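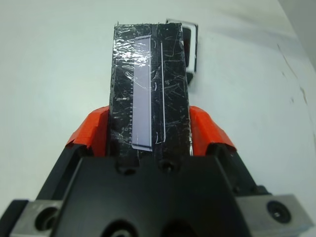 Black block wrapped in clear tape, held between two orange finger pads.

Follside bingo section: where we've got to
For: Finlay Aitken, Brolport
From: Wen-hsiung Liu
Thursday, January 16, 2020

Hi Finlay,

You asked for something you could forward upstairs without having to translate it, so I've tried to keep the shop talk down. I failed in a couple of places (the bit on ticket prices, mostly) but I think you'll get through it.

The short version is that the bingo section is going well, the old reviews are nearly all cleaned up, and the bonus checker is behind. I'd like more time on the checker and a little less pressure on new reviews while I finish it.

Reviews

When I took this over we had 861 bingo pages on Follside, and a lot of them were the same page with a different logo on top. I've now read every single one. I don't recommend it! By the end I was seeing "friendly chat hosts and exciting jackpots" in my sleep. The duplicates have been merged or taken down, and the ones worth keeping have been sorted into a pile that only needs fresh prices and a pile that needs a proper rewrite by somebody who has sat in the room and played.

The rewrites are the part I'm happiest with. I play each room for at least three sessions before I write a word, one of them late at night when the chat is quiet and the prizes drop, because that's when a lot of our readers play and our old pages never mentioned it. Kedthorpe is a good case. In the early evening it's lovely, full rooms, quick games, hosts who remember your name. Come back after midnight and you're playing 90-ball for a prize that barely covers your tickets. Our old page gave it top marks all round. The new page splits the score into evening and late night, and I've had more reader mail on that one change than on anything else I've done here. Most of it was nice. One lady thinks I'm being paid by a rival room, and I've written back to her twice.

Pisharody I marked down, and I know that's going to be a talking point since they advertise with us. I'd rather explain it now than have you hear it from them. Their welcome offer says you can cash out your winnings right away, and the terms page says you can't until you've wagered the bonus. I asked their support team which one was right and got both answers on the same day. If they fix the wording I'll go back and change the score, and I told them so. The games themselves are fine, by the way. I like their 75-ball room a lot, and the pattern games go at a nice easy pace for people who are new to it.

Ticket prices

Readers want to know what an evening costs, and "tickets from a penny" doesn't tell them. So each rewritten review now has a spending log from my own sessions: what I put in, how long it lasted, what came back. I play with a fixed $60 per room, and when it's gone I stop and write up how I got there. Some rooms took me through a whole week on that. Others I'd rather not discuss before coffee.

The one snag is that rooms change their prices with no notice, so a log can go stale the week after it's published. I've started putting the month at the top of each log and I'm planning to go back over the most popular rooms in March. I'd love to do it more often, but there's only one of me and I can only listen to so many number calls in a day.

The bonus checker

Okay, the late thing. The checker was supposed to let a reader type in a deposit and see what they'd have to wager before they could take any money out. The math is simple. The trouble is that every operator writes its terms in its own way, and some count only bingo toward the total, some count side games at a fraction, and one counts side games fully on weekends, for reasons I never got to the bottom of. I built the first version assuming they all worked alike, which was silly of me, and it gave wrong answers for more rooms than it got right. I pulled it before it went live.

The second version is slower going, as I'm entering the rules room by room and reading the terms myself. It does give the right answer on every room I've entered so far, and I check each one by hand before I move on. I don't want to put it up half full, so the plan is to launch it with the rooms people look up most and add the rest as I go.

Money

We're inside the budget. Play money for the reviews is where I said it would be, and winnings go back into the pot (there was one very good night at Kedthorpe, which is in the log, and no, I didn't get to keep it). What I hadn't planned for was paying for help with the checker page, and I'd like to move $500 across from the new reviews line to cover it. That would mean fewer brand-new rooms this spring. I think that's a fair trade, but it's your call and I won't sulk either way.

Safer play pages

You asked whether these were done. Nearly! The old one was a paragraph at the foot of the site that no one could find on a phone. Now every review links to a full page on setting a deposit limit, taking a break and closing an account, with the steps written out for each room we cover in full. Two rooms hide the limit setting so deep in the menus that I had to ask support where it was, and I've said so in their reviews.

What I need from you

A yes or no on moving the money, please, by the end of the month if you can. Also a word with the ad team before the Pisharody page goes up, so they aren't caught off guard. And if anyone at Brolport knows a person who likes bingo and can write a plain sentence, send them my way, because I could use a second opinion on the late-night rooms.

Talk soon,
Wen-hsiung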